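CUADERNO DE TALLER
Sala de mesas, edificio Godinho
Entrada del 8 de marzo de 2026
Redacta: Teresa Patrício. Revisa: Emese Szabó.

1. Objeto de la entrada

Se deja constancia del estado del lote Livcombe, de los criterios de clasificación adoptados y de las observaciones sobre el comportamiento de las piezas curvas al apilarse. La entrada continúa la anterior, en la que quedó pendiente decidir si las piezas de perfil redondeado debían guardarse por color o por forma.

2. Inventario

El recuento de la mañana arroja 483 piezas en las cajas de la estantería baja. La hoja de entrega de Prarnetti indicaba una cifra superior en 7 unidades. Se repitió el recuento con el mismo resultado. Emese Szabó revisó además los cajones de la mesa auxiliar y encontró dos piezas lisas que no pertenecen al lote y que se han apartado en un sobre sin rotular, pendiente de consulta.

La diferencia se ha anotado en la hoja de entrega, con las iniciales de ambas. No procede reclamación por el momento. Si en abril la cifra sigue sin cuadrar, se escribirá a Prarnetti.

3. Clasificación

Se abandona la clasificación por color. Con ella, las piezas moradas y las verde azuladas de igual curvatura acababan en cajas distintas, y para componer una pila mixta era necesario abrir las dos. La separación por forma queda como sigue:

Caja A: piezas alargadas de extremos redondeados.
Caja B: piezas curvas de pared exterior convexa.
Caja C: piezas planas y separadores.
Caja D: piezas con daño visible, sea cual sea su forma.

La caja D no debe usarse para pruebas de apilado. En la entrada anterior se admitía su uso «en caso de necesidad»; esa excepción queda suprimida.

Las etiquetas antiguas se han retirado de las cajas A y B. En la C queda resto de adhesivo en la tapa. Se limpiará cuando se disponga del disolvente adecuado, que figura ya en el pedido a Enura.

4. Preparación de la mesa

Se trabajó sobre el tablero blanco. El tablero gris se descartó tras comprobar que las piezas moradas se distinguían mal al final de la tarde. Antes de comenzar se pasó un paño seco y se niveló la mesa con las dos cuñas habituales. La cuña de la pata trasera izquierda cede un poco; conviene sustituirla antes de la próxima sesión.

Se recuerda que el tablero no debe limpiarse con el producto de las encimeras. Deja una película que altera el rozamiento, y las series tomadas en esas condiciones no son comparables con las restantes. Las dos primeras series de la carpeta verde están afectadas y se conservan solo a efectos de archivo.

5. Apilado

Se realizaron 80 montajes de cuatro piezas, combinando formas de las cajas A y B. El orden de colocación se tomó de la lista de Emese Szabó, sin modificaciones, salvo en los montajes repetidos por interrupción, que llevan una «r» en el margen.

Observaciones:

La pieza alargada ofrece el mejor asiento cuando su cara ancha queda al frente y la pieza curva se apoya hacia un lado. Centrada, la curva tiende a girar.

El brillo de las piezas no parece guardar relación con el deslizamiento. Se había supuesto lo contrario en la primera reunión y así consta en el acta; habría que corregirlo.

Las pilas de un solo color resultaron más lentas de anotar, por la dificultad de indicar en el croquis dónde termina una pieza y empieza la siguiente. Se propone sombrear a lápiz la pieza inferior en todos los croquis.

Los montajes en que la curva entra por la izquierda se anotan con la clave CI y los simétricos con CD. En la hoja cuarta aparecen invertidas las dos claves; Teresa Patrício las ha corregido en tinta azul, manteniendo legible lo anterior.
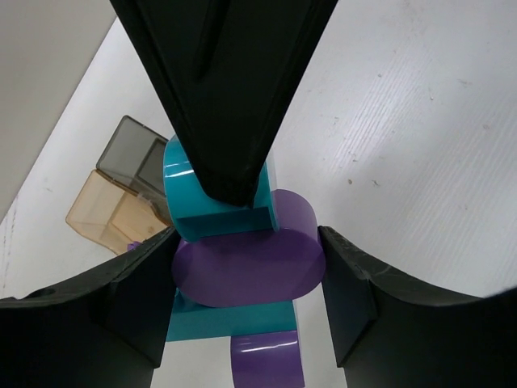
Fig. 1. Pila de cuatro piezas, verde azuladas y moradas, sobre el tablero blanco. Se aprecian rayas claras en la cara de la pieza morada, cerca del extremo derecho.

6. Estado superficial

Se acuerda registrar las rayas finas en la ficha de cada pieza, indicando cara y extremo. Por sí solas no justifican el traslado a la caja D. Sí lo justifican las mellas en el borde, las grietas y cualquier deformación que impida el apoyo completo sobre el tablero.

Para la revisión se empleará siempre luz lateral. Con la luz del techo las marcas leves pasan inadvertidas en las piezas moradas, y en las verde azuladas se confunden con los reflejos. La lámpara de brazo queda asignada a esta mesa y no debe trasladarse a la sala contigua sin anotarlo en el registro de préstamos.

Queda sin resolver si procede pulir las piezas rayadas. Emese Szabó es contraria, pues el pulido modificaría la superficie y obligaría a repetir las mediciones de rozamiento. Teresa Patrício propone probarlo en una única pieza de la caja D y decidir después.

7. Pendiente

Sustituir la cuña de la pata trasera izquierda.
Consultar la procedencia de las dos piezas del sobre.
Pedir etiquetas nuevas a Enura. El rollo actual es de 1.000 unidades y queda aproximadamente la cuarta parte.
Corregir el acta de la primera reunión en lo relativo al brillo.
Pasar a limpio los croquis de las hojas segunda y tercera, con el sombreado acordado.
Devolver a Godinho la llave de la estantería alta, que sigue en el cajón de esta mesa.

Las cajas A y B quedan cerradas en la estantería baja. La caja C permanece sobre la mesa auxiliar hasta que se limpie la tapa.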